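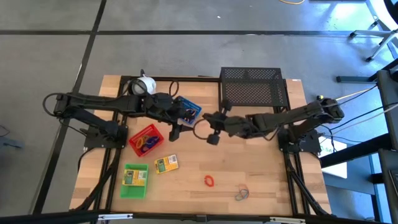

The table, with the red basket and the blue basket.

The Level at Tamow

The gauge house at Tamow was built in 1743, on the landward side of the sluice, and its log had been kept ever since in the same form: hour, level, wind, remarks. The remarks column was usually blank.

On Tuesday the keeper read the staff at six in the morning and wrote down 80 inches. At seven it was 80 again. The tide tables from Astomside gave a fall of nine inches over that hour. The keeper cleaned the glass of the float gauge, checked the chain for weed and read it a third time.

Procedure required a second instrument. The Pillai recorder, in the upper room, drew its line on a paper drum. The line was flat from two minutes past six. The ink was fresh and the drum was turning.

The keeper telephoned Lornance, where the estuary was wider and the readings were taken from a pier. Lornance reported a normal ebb. The keeper asked for the figure and entered it beside the other one.

At eight the mud below the sluice should have been showing. The water stood over it, level with the third step, and a gull sat on it without drifting. The keeper lowered a weighted line and drew it up. The mark was at 80.

By noon the level was 93, against a predicted low. The wind was light, from the west. The keeper sharpened a pencil, wrote both numbers, and in the remarks column put: steps covered, gauge in order, sea late.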